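The Line for Buns

The quote from Valtetti was good for 30 days, and I had used up all but two of them by being scared of it.

I should say that I'm not a robot person. I do the buying at Nundov. I came over from a company that rented out folding chairs and party tents, and I was good at that, because a chair is a chair and you can sit in it before you pay. Nobody at the tent place ever slid me a sheet of paper with the words "compliance matching" on it and asked me to sign by Friday lunch. I still don't know if that was a good price for compliance matching.

So there I was in April with my laptop and a spreadsheet with 14 lines in it, each one a thing my engineers swore they couldn't live without. Second workstation. Second pair of arms. Grippers, cables, mounts, a calibration plate that looked to me like a checkerboard somebody had glued to a tray. And the budget I'd been given would cover most of it, or all of it if we gave up having heat next winter (kidding, but less than I'd like).

The customer was Rutkowska. They run steamed bun counters, the kind you find by the escalators in a mall, and they wanted to see a bun go out of a steamer and onto a plate without a person reaching in. They'd been very polite about it. They'd also been very clear that if they saw it by summer there would be an order, and if they didn't there would be a fruit basket and a nice note.

My boss put it to me on the stairs. "Go sit in there for an afternoon," she said. "Then tell me what to cut."

I brought a chair, which felt like a professional touch.

The younger engineer was at the laptop. The older one was standing with her arms folded, looking at a bun the way my mother used to look at a report card. They both said hi and then forgot about me, and I took out my printed spreadsheet and a pencil and tried to look like someone who wasn't there to take things away.

"Is it always this quiet?" I asked.

"It is when it's thinking," the younger one said.

"It isn't thinking," said the older one. "It's waiting for you to press the key."

He pressed the key.

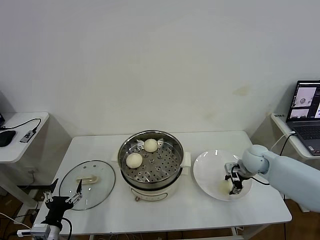 Two in the basket, one on the plate.

I've tried to explain to my sister why I leaned forward in my chair at that point, and I can't do it. She said, "It moved a bun?" and I said yes, and she said, "So could you," and I said yes, but I've been practicing since I was two. She went back to her crossword.

What got me was how careful it was. I'd pictured something like the arms on TV, the big orange ones that throw car doors around. I was ready to be annoyed by it. Then it came over that plate so slowly and with so much good manners that I found myself holding my pencil in the air, in case the sound of it on the paper would put anybody off.

"Okay," I said, when I could. "So which of these lines is that?"

The older one came over and looked at my sheet. She put her finger on line three, which was the arms from Valtetti, and then on line six, the grippers from Nuveck, and then on line nine, which just said "fingertips, spare."

"That's the one you're going to want to cut," she said.

"It does look like the small stuff."

"It's always the small stuff people cut. Then we're down for a week and a half, waiting on a piece of rubber."

I wrote "rubber??" next to line nine. I have the sheet in front of me now and that is the full note.

We broke for coffee. I say coffee. The machine in our kitchen makes a hot brown drink and I've been told there's no money for a better one, and the person who told everybody that was me, so I drank it. The younger engineer asked what the tent business was like. I told him about a wedding where the wind picked up, and the way you always bring more stakes than the drawing says, and extra rope, and then a bag of stakes on top of that which you never write down anywhere. He thought that was pretty funny. The older one didn't laugh. She just looked at me over her cup, and I could feel line nine getting warm in my back pocket.

I changed the subject. I asked about the steamer. It wasn't on my sheet at all, and I'd been wondering whose money it was.

"Mine," she said. "I bought it. It was faster than filling out your form."

Well, I had that coming. The form is four pages. I wrote down "steamer" at the bottom, under line 14, and asked if she'd kept the receipt, and she said no, and I said put down something reasonable and I'll sign it. I don't believe I'd ever said that sentence out loud before. It gave me a little thrill, like jaywalking.

Back in the room they loaded up again. More buns this time, and the engineer at the laptop had his shoulders up by his ears, so I gathered that a full basket was the harder thing. I could see why. It's the same when you're picking a chair out of a stack that's been packed too tight. The trouble is never the chair, it's the chair next to it.
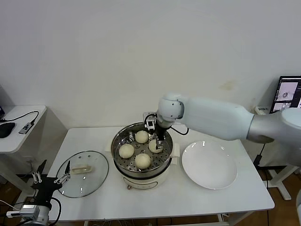

What does a spare set of fingertips run us?
Nuveck wants $376 for the set, and $135 if all we need is the pads.

She'd had that ready. I think she'd had it ready since the stairs.

I did the math in the margin, and then I did it again because I didn't like how easy it was. If we bought two sets and a bag of pads, I could pay for it by dropping the fancy rolling cart on line eleven. If we bought one set, I could keep the cart. I'd been fond of the cart. It had drawers.

"Does anybody need the cart?" I asked.

The younger one looked hurt. So that had been his.

"It's a nice cart," he said.

"It's a beautiful cart," I said. "I'm asking if the buns need it."

He turned back to the screen and sighed, and that was the end of line eleven. I drew the pencil through it as gently as I could. Then, because I was on a roll, I asked about line three, which was the one I'd really been sent to look at. Did we have to have the second pair of arms? Could the one table do it, if we ran it longer hours?

There was a silence. It wasn't an angry one. It was the kind you get when you ask a couple whether they need both cars.

"We can run it longer hours," the older one said finally. "Somebody has to sit with it. Somebody has to steam the buns, and swap them out when they dry up, and write down every one it squashes. Right now, if we want to change anything on this table we have to stop everything else. So one of us works and the other one watches." She shrugged. "You've got two salaries in this room. I'd look at that line before I looked at the arms."

I hadn't thought about the salaries. They live on another sheet, one I don't own, and it had never crossed my mind to lay the two side by side. I sat there and did it roughly in my head and went a bit cold. The second pair of arms was expensive the way a roof is expensive. Two people taking turns at one table was expensive like a drip.

"You could have put that in the request," I said.

"There wasn't a box for it."

No, there wasn't. I designed the form. It has a box for preferred shipping carrier.

By then it was getting on toward five and my boss had texted me a single question mark. The younger engineer had forgiven me for the cart, or was pretending to, and he waved me around to his side and let me look at the wrist view. I'd only been looking at the thing from my chair, like a person at a play. From down at the hand it was a whole other place.
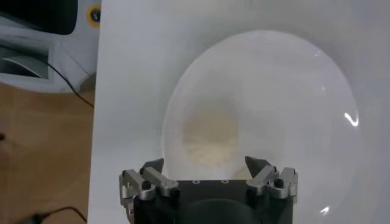
The plate, from down by the fingertips.

"It's so fuzzy," I said.

"Yeah," he said.

"And that's what it has to go on?"

"That one and the others. We asked for a better wrist camera. It was line fifteen."

"There isn't a line fifteen."

"Your form only prints fourteen."

I put my head down on the table for a second. Just at the corner, away from anything important. When I sat up, the older one had put a bun on a napkin next to my elbow. It had gone a little tough. I ate it anyway and asked her for the part number, and she read it to me off the back of her hand, where she'd written it in pen, apparently that morning.

I didn't tell my boss what to cut. I went up the stairs with the pencil behind my ear and told her that the cart was out, the spares were doubled, both arms were staying, and there was a camera coming that she hadn't heard of, and a steamer we already owned. She read down the sheet. She stopped at "rubber??" and looked up at me and went on.

"And this comes in under?" she asked.

"No," I said. "But I'd like to see the other sheet. The one with the salaries on it."

She thought that over for longer than I was comfortable with. Down the hall I could hear the two of them arguing about whether to run it one more time before they went home, and then the click of the steamer's knob.

"You'd better sit down, then," she said, and moved a box of old Valtetti brochures off the good chair. I called in the order the next morning, with a day left on the quote, and spent my lunch hour adding a second page to the form.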